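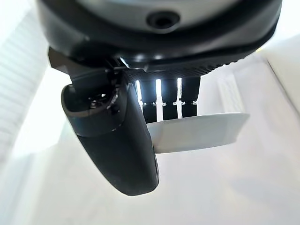

# Hand-building tips from the Clillis bench

Ramil Lacson and I have been building a robot hand in the shared workshop on Ritchie Street since October, and I love this job more every week! A few things we've picked up along the way:

- Start every finger screw by hand, a turn or two each, then snug them up in order. Our first thumb went together crooked and took 3 evenings to sort out.
- Bend all the fingers over together before you power anything. If one lags, look at its base joint first.
- Keep small screws in an egg carton with the lid labelled (ours holds 77, and yes, I know which ones are spares).

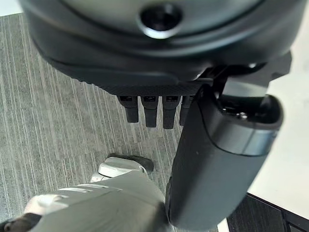

*Page last changed April 27, 2019, by Marlene Araújo*

Down near the carpet is where you learn the most, what with the fingers hanging in a row and the thumb coming across in front of them. Go slowly near another robot's foot – white shell panels show every scuff.

- Leave slack in the cable at the wrist. We allow 15 cm and tie it loosely.
- A dry paintbrush is brilliant for getting carpet fluff out of the joints.
- Write the screw size on masking tape inside the toolbox lid. Ramil's colour coding works too, if you can remember what grey means.

Next up is the Damier grip pads!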